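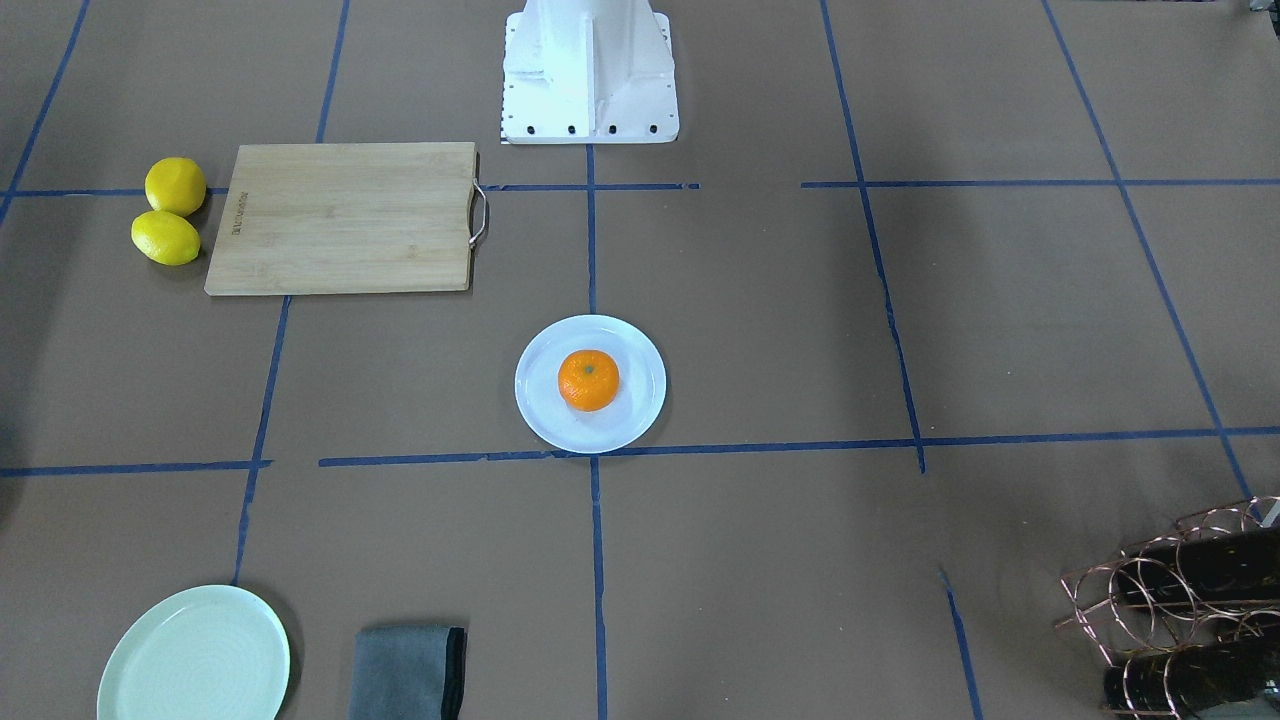
Tabletop layout from the fixed camera: white plate with one piece of orange citrus, cutting board, two lemons, wine rack.

2 min read

# Stodell tabletop gripper comparison

This folder holds the recordings and scores from a comparison of two grippers, the Imer two-finger and the Žukauskas soft-tip, on kitchen items. All runs were done at the Surnevton lab in December. The raw logs came to more than we could host, so joint states are stored at the lower rate only.

## Setup

The table is covered in brown paper with a blue tape grid. Grid cells are used for placing items between runs and for nothing else. The tape was laid by hand and the cells are not the same size, so do not use them to calibrate. Use the values in `calib.yaml`.

Two views are provided:

- `fixed/` is the stationary camera. The arm is often out of this view between runs.
- `head/` is the head camera. The table appears turned around compared with the fixed view, so left and right labels in `scores.csv` always follow the fixed camera.

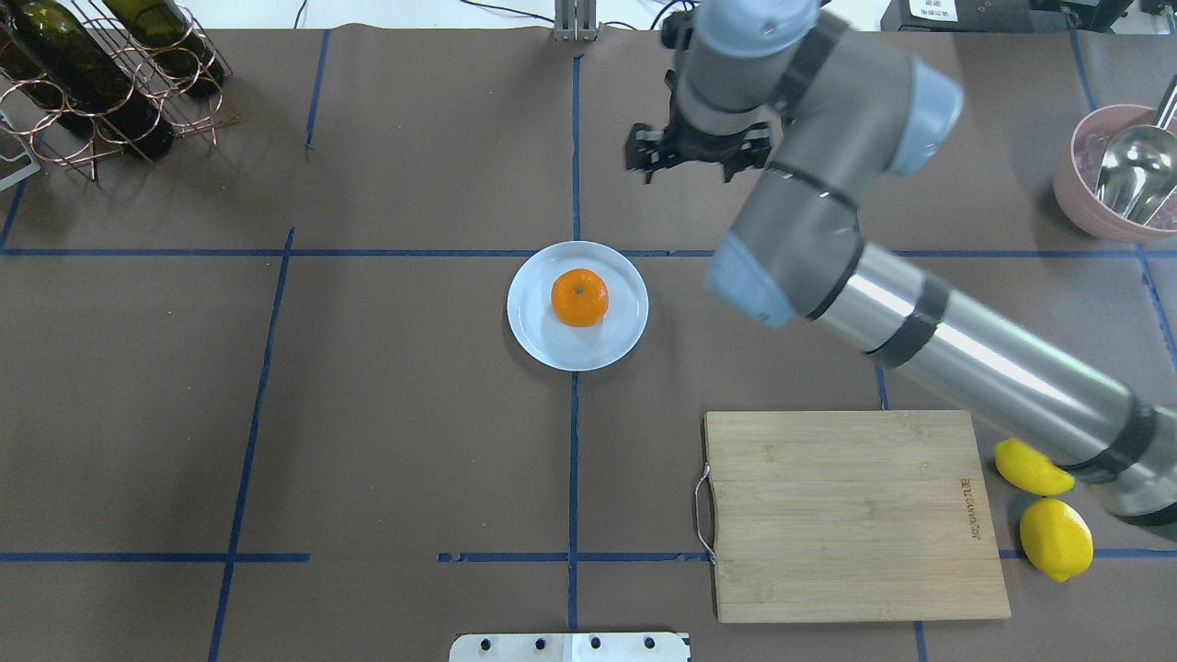 Each run starts with the arm raised and the fingers open. The operator picks one target and has up to 12 seconds to lift it and hold it clear of the surface. Closing force was left at the controller default for both grippers. We tried raising it and stopped after marking the fruit.

## Scoring

Each run gets one value in the `result` column:

- `held`: lifted and kept until the end of the run
- `slip`: lifted, then dropped
- `miss`: never left the surface

Runs stopped by the operator have an empty `result` and should be left out of any totals.

## Known problems

- Session 4 has no head video. The fixed video is complete.
- In session 6 the clock on the head camera is 2 seconds behind. The offset has not been corrected in the files.
- Cutting board runs mix grasps on the wire handle with grasps on the board edge. See the `notes` column.
- The bottles were never used as targets.

## Use

Free for research and teaching. Please name the Stodell set and the version in `VERSION.txt` if you publish numbers from it.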